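Treltance to Add Evening Hours and Furniture Repair Classes at Karpenko Street Workshop

Aug 1, 2021

Treltance, the nonprofit that runs the shared workshop on Karpenko Street, will open the building four evenings a week starting in September and will bring back its furniture repair classes, the group said in a notice to members.

The workshop has been open only during the day since last fall. Members with regular jobs have complained that the schedule left them with Saturday mornings and little else, and several let their memberships lapse over the winter. Under the new schedule the doors will stay open until 9 p.m. on weeknights, with one weeknight kept free for cleaning and machine upkeep.

"People kept telling us they would come back if they could get in after work," said Jae-hoon Kang, who manages the building. "We had the space sitting there with the lights off. It was a staffing question, and now we have the staff."

Two part-time supervisors have been hired for the evening shift. Both will be trained on the table saw and the planer before the new hours begin. Members who have not used the larger machines since the closure will need to repeat the safety session, which takes an hour and is free. Those who have kept up their training do not need to do anything.

The repair classes will start in the second week of September and run for five weeks. Each class is limited to 19 people. The first course covers loose chair joints, stuck drawers and worn tabletops, and students are asked to bring one small piece of their own to work on. Pieces that cannot be carried up the front steps by one person should be left at home, Kang said, as the freight door on the alley side is still out of service.

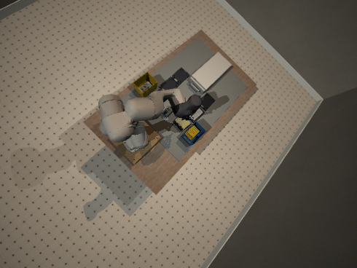
A second course, on refinishing, is planned for later in the fall if enough people sign up. It would cover stripping old varnish, sanding, staining and oil finishes. The workshop used to offer a similar class in the basement but stopped after members raised concerns about fumes. The new one would be held on the ground floor, where a fan and ductwork were put in this spring.

Course fees have not changed. Members pay for materials only, and nonmembers pay a class fee that can be put toward a membership if they join before the course ends. Glue, clamps and sandpaper are provided. Students who want a particular stain or hardware should buy it themselves and check with the instructor first.

The longer hours are being paid for in part by a $2000 grant from Prillico, a hardware supplier with a warehouse two blocks away. The rest will come from dues. Prillico has also agreed to give members a discount on fasteners and finishing supplies through the end of the year. The discount does not apply to power tools or lumber.

Sign-ups for the evening hours will be handled through Ivis, the booking system the workshop adopted in the spring. Members choose a bench and a time, and the system holds the spot for 15 minutes past the start of the booking before it goes to the next person waiting. Some older members asked for a paper sheet to be kept at the front desk as well. Kang said the sheet will stay for daytime hours but will not be used at night, when there will be no one at the desk to copy the names over.

Bookings for September open in the middle of this month. Each member may hold two evening bookings at a time. Anyone who misses two in a row without canceling will have to wait a week to book again, a rule that already applies to the daytime benches.

Parking was the main concern raised by neighbors when the change was discussed last month. The lot behind the building is small, and cars from the daytime sessions have at times blocked the driveway next door. Treltance has asked evening members to park on the north side of Karpenko Street or in the lot at the closed bank branch, whose owner has given permission for use after 6 p.m. Cars left in front of the driveway will be towed at the owner's expense.

Noise was also discussed. The table saw, planer and dust collector will be shut off at 8 p.m., an hour before closing, and the windows on the alley side will be kept closed while they are running. Hand work can go on until the end of the evening.

The storage room will be cleared out before the new hours begin. Unfinished projects without a name tag will be moved to the back hall and held for two weeks. After that they will be given away or cut up for scrap. Members who have left lumber on the racks are asked to label it with their name and the date, even if it has been there for a while. Tags and pencils are by the storage room door.

The tool library will keep its current schedule for now. Hand tools can be borrowed for up to a week, and late returns will again be charged a small fee, which had been waived while the building was on short hours. Any tools still out from last year can be returned without charge until the evening schedule begins.

Registration for the repair course can be done online or at the front desk during the day. Students under 18 may attend with a parent or guardian, who must also register.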